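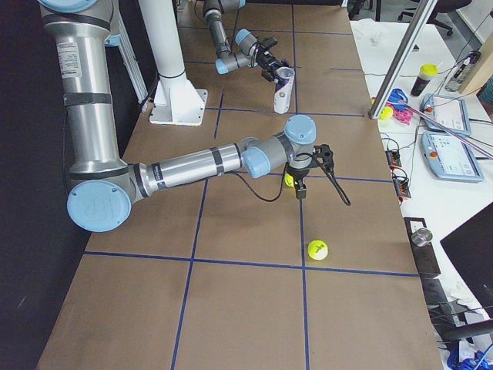 Who decides when a shared robot cell is safe to enter?
The named cell lead decides, and the decision is written in the log before anyone reaches over the table. Where no lead has been named for a session, the arms stay in hold and no one enters.

Search this site
Enter keywords
March
By Zainab Idahosa

Working Rules for a Two-Arm Teaching Cell: Student Project Report

1. Purpose of the project

The department's teaching cell has two arms working over one table, each with its own reach and its own gripper. Until this year the cell was governed by a two-page notice written for a single arm. The project set out to replace that notice with a set of rules which students could follow without a supervisor standing beside them, and to test whether the rules were kept in ordinary use.

The project was carried out under the Perrin scheme for final-year students. It did not attempt to certify the cell. A formal risk assessment is held by the department and remains the controlling document. Where this report and the assessment differ, the assessment applies.

2. Method

A first draft was prepared from the existing notice, the machine manuals and the department's incident book. The draft was then tried over one teaching term. Each session was recorded on a log sheet, and at the end of term 229 sheets were collected. Of these, 76 recorded at least one departure from the draft rules. Every departure was sorted under one of four headings: people, objects, cables and handover.

The handling task was kept the same throughout so that sheets could be compared. It used tennis balls and the cans they are sold in, placed on a table covered with brown paper and marked out in blue tape. The objects are light, cheap to replace and unlikely to damage a gripper if a motion is wrongly taught. 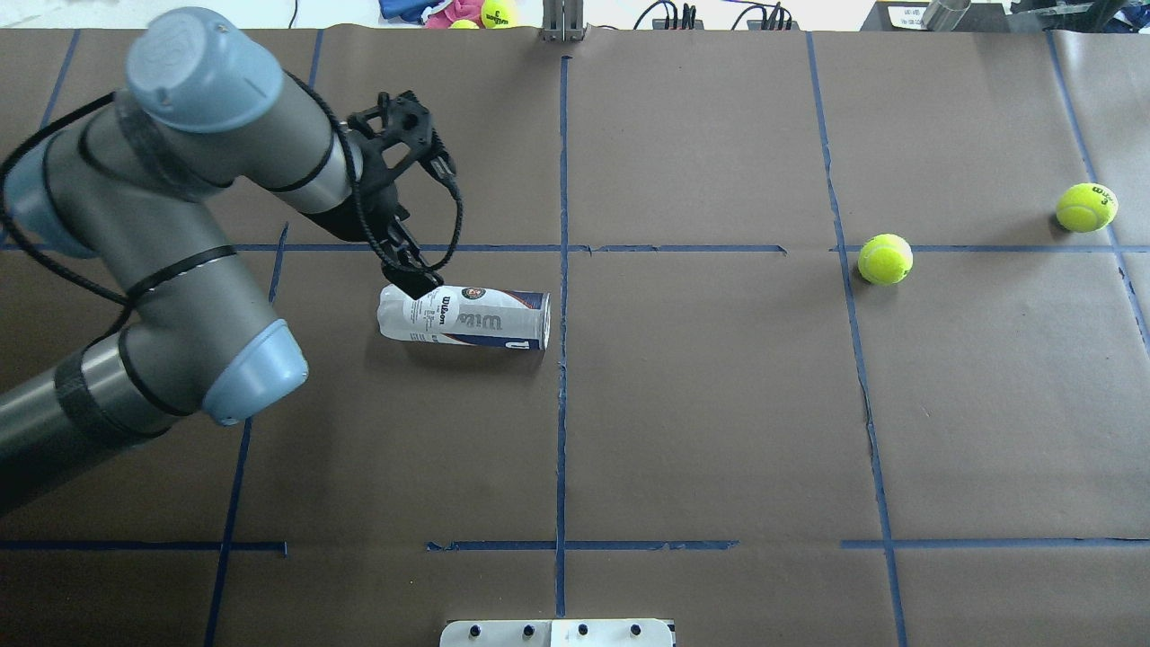 Zainab Idahosa
Student author, Gitum Project Group

3. Findings

3.1 People. Most departures under this heading concerned reaching. A student would see that an object had rolled and would put a hand over the table while one arm was held and the other was still live. The draft rule spoke of "the robot" being stopped, and students read it as meaning the robot they were using. The wording now refers to both arms in every case.

3.2 Objects. Balls do not stay where they are put, and a ball that has left its cell may lie in the path of either arm. The draft asked students to "keep the table tidy", which was too vague to be of use. The revised rule states that any object not named in the current task is removed before motion begins. A can lying on its side is also to be treated as an object which may roll, and its starting position is to be checked before each run.

3.3 Cables. A cable that runs along an arm must have enough slack for the full movement and no more. Several sheets noted a cable catching at low speed. No injury or damage was recorded. The rule now requires one slow run through the whole path after any change to a gripper or its cable, with a hand on the stop button throughout.

3.4 Handover. This was the weakest part of the draft. Groups changed over at the half hour and the outgoing group often left a program loaded. In one session the incoming group started the wrong program. The arm moved as taught, but to a place they had not expected. The revised rules require the outgoing group to clear the program and sign the sheet.

4. Revised rules

Rule 1. One cell lead is named for each session. The name is entered on the log sheet.
Rule 2. Both arms are placed in hold before any person reaches over the table.
Rule 3. The person holding a teach pendant does not put it down while the arm it controls is able to move.
Rule 4. The tape grid is for placing objects. It is not a safety boundary and must not be relied on as one.
Rule 5. New or altered motions are first run at reduced speed.
Rule 6. At handover the program is cleared, the objects are returned and the sheet is signed by both groups.

5. Limits of the work

The log sheets were filled in by the students taking part, and small departures may have gone unrecorded. The term's work also covered a single task. Heavier parts, sharp parts and anything containing liquid were outside the project and should not be brought into the cell under these rules.

Rule 3 was disliked by some groups, who found the pendant tiring to hold. A stand fitted with its own stop button was considered but could not be bought within the project budget. The matter has been passed to the laboratory office for the coming year, together with the blank log sheet and the full table of departures.

Contact: Gitum Project Group, Room 815 | Copyright Gitum Project Group | Back to top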